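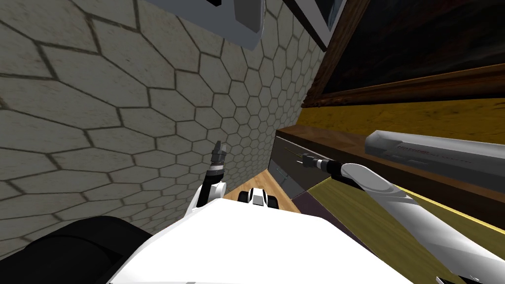
Fladadex: Frequently Asked Questions
Last revised Friday, May 3, 2019

What is Fladadex?

Fladadex is a register of reported deaths of senior military officers serving outside their home country. It is compiled from open sources by the Tustley desk and is updated as reports are reviewed. Each record covers one officer and holds the name, rank, branch, reported place and date of death, reported cause, and the sources used.

The register currently holds 3947 records. That figure includes records marked Disputed and excludes records marked Withdrawn.

Who counts as a senior officer?

Any officer holding the rank of colonel or its equivalent, or higher, on the date of death. Navy and air force ranks are converted using the rank table supplied with the download. Posthumous promotions are entered in a separate field and do not affect whether a person is included. This matters because several forces promote an officer by one grade after death, and the first press reports often use the new rank.

Officers of irregular forces are included only if the force publishes its own rank structure. A commander described in the press as "a general" with no supporting rank record goes to the holding list.

What does "outside their home country" mean?

The place of death must lie outside the internationally recognized borders of the state whose forces the officer served in. Officers wounded abroad who die after being moved home are included, with the place of wounding in the Location field and the place of death in the Notes field. Deaths aboard ships in international waters are included. Embassy staff are included if they held an active commission.

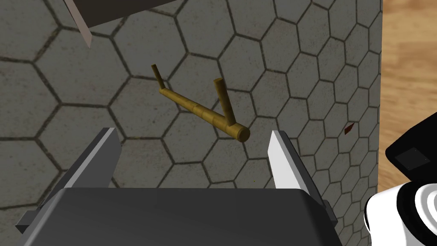

Retired officers are a harder case. They are included if a state body or the force itself describes them as an adviser or volunteer at the time of death, and the record then carries the code RET. Contractors with past military service are left out, whatever rank they once held.

How is a death confirmed?

A record is opened when one source reports the death. It stays at status Reported until a second source that does not depend on the first is found. Two outlets quoting the same wire story are treated as one source. A statement by the officer's own government or force moves the record to Confirmed without a second source, unless the statement is later taken back.

The statuses are:

Reported: one source, or several that trace back to one.
Confirmed: two independent sources, or an official statement.
Disputed: at least one credible source denies the death or gives a different identity.
Withdrawn: the death is known not to have taken place, or the person does not meet the rank rule.

Withdrawn records keep their record number. Numbers are never reused.

How are causes of death coded?

There are 11 cause codes. The full list is in the codebook. The ones most often asked about are VEH (road accident), AIR (aircraft loss, any reason), IED, IDF (indirect fire), SAF (small arms fire) and UNK.

The code reflects what the sources report. If a government announces a road accident and an opposing group claims an ambush, the Cause field takes the government's version, the Alternate Cause field takes the other, and the record is flagged CC for conflicting causes. We do not try to decide between the two. Users who want to study the gap between official and rival accounts should filter on the CC flag and read both fields.

"Killed in action" and "martyred" are not causes. Where a source uses only these words, the code is UNK.

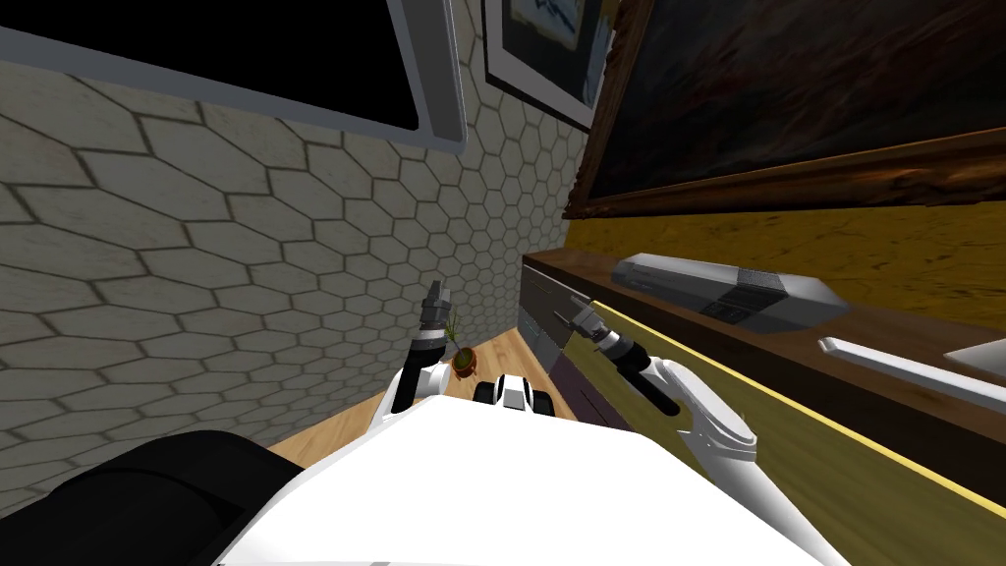 How are names written?

Names are entered in the original script where we have it and in Latin letters. The Latin form follows the Jaunzems transliteration tables, which Tustley adopted for all its registers. Other spellings found in the press are kept in the Variants field, separated by semicolons. Search runs over all name fields, so a search on any listed variant will return the record.

Noms de guerre go in the Alias field. A person known only by an alias can have a record, but it cannot be given the status Confirmed until a legal name is found or the force makes an official statement under the alias.

Why do dates sometimes differ from news reports?

Many reports give the date of the announcement. The Date field holds the date of death. If only the announcement date is known, it is entered in the Announced field and the Date field is left blank. Dates are local to the place of death. For deaths near midnight this can differ by a day from the date given in the officer's home country.

Why was a record changed?

Every change is logged. Open the record and select History to see the old value, the new value, the editor code and the source. The most common changes are spelling, place name and status. Bulk changes, such as the merger of duplicate records brought in from the older Deron list, appear in the log under the editor code BATCH.

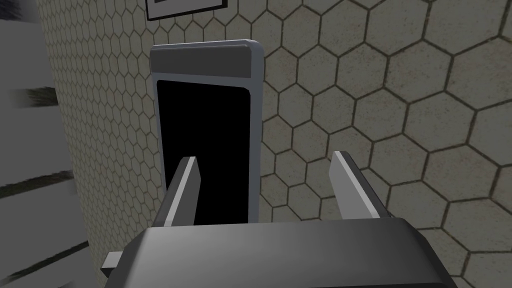 Records taken over from Deron still carry their original number in the Legacy field. Sources for these were not always stored with a link. Where the source could not be found again, the record was set back to Reported, even if Deron had listed it as confirmed. Please do not report these as errors unless you can supply a source.

Can I download the data?

Yes. The full register is available as a CSV file in UTF-8, along with the codebook and the rank table. Some spreadsheet programs misread the original script fields on opening. Use the import function and set the encoding by hand.

The Sources field holds more than one value in most records. Split on the vertical bar, not the comma.

How do I submit a correction?

Use the form linked from each record. Give the record number, the field, the value you propose and a source that we can open. Submissions without a source are closed without reply. Private knowledge of a death, including from relatives, can be sent by the same form, but it is held apart from the public record and does not change the status.

How should the register be cited?

Cite it as Fladadex, Tustley, followed by the version string in the first line of the CSV file and the date of download. Single records should be cited by record number.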